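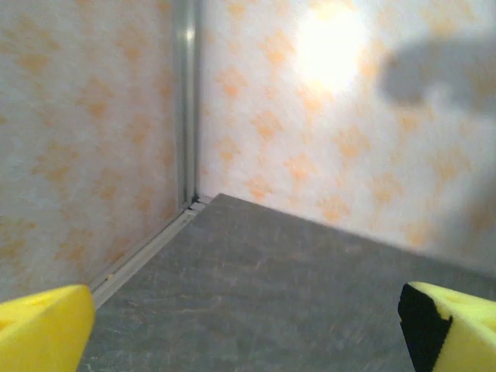 Police closed our end of Mamonska Street on Saturday after a hand grenade was found in a skip, and I'm trying to find out who pays for the night we had to spend elsewhere. We were told to leave at 14 minutes' notice, counted from the knock on the door. Nobody was hurt and the army took it away the next morning. The notice they stuck on our door is a glossy lemon yellow, the same as the gripper fingers in the picture, and it has a reference number but no phone number. It says "temporary exclusion" and nothing about costs. The hotel and two taxis came to 600. My landlord says ask the police, the desk at the police station says ask the council, and the council line rings out. Has anyone claimed for this in Kumarport? Does it matter that I didn't keep the second taxi receipt?

Asked by Sinan Yalçınkaya

Home | Questions | Unanswered | Housing | Safety | Log in

3 min read

Edit: I've been asked whether we were offered the rest centre. An officer did mention the sports hall, but my mother uses a wheelchair and he didn't know if there were proper beds. I have contents insurance with Adness but can't find anything in the booklet under "police" or "explosives".
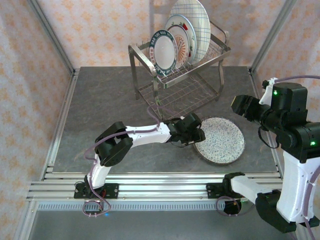

Sveva Marchetti replied that he should stop chasing the police for the hotel bill. In her view they don't normally pay for accommodation when a cordon is put up for public safety, and the yellow notice is only proof that the address was inside it. Keep it, though, and take a copy of both sides.

Look in the Adness booklet under "alternative accommodation" or "loss of use". Some policies only pay if the home itself is damaged. Others have a line about being kept out by order of an authority, and that's the one you want. Ring and ask them to read you the wording, then ask for it by email.

For the missing taxi receipt, a bank statement or the booking in the app will usually do. If you paid cash, write down the time, the pick-up and the fare and send that with the rest. They may knock it off.

Put the wheelchair in the first paragraph of your letter. It explains the hotel.

Helpful (40) | Share (15) 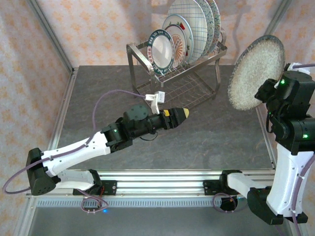
Kumarport, June. Adding this for anyone who finds the page later. We were moved out of the Sorrentino flats when an old shell was dug up by the car park. Different insurer, but they paid for the room and not the meals. The excess came off as well so I didn't get much back.

Things I had to send: the notice, the hotel invoice with my name on it, and a letter from the council saying which streets were closed and when it was lifted. The council letter took the longest. 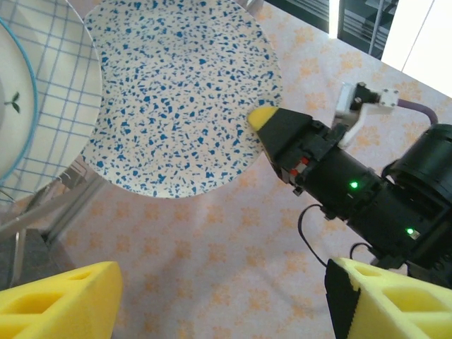

I got it in the end by going to the counter in person and giving them the reference off the notice. Phoning was no use. They print it while you wait if the incident is already on the system.

Also check your insurer's time limit for claims before you wait for the letter. You can send that on afterwards.

Helpful (14) | Comments (2) | Report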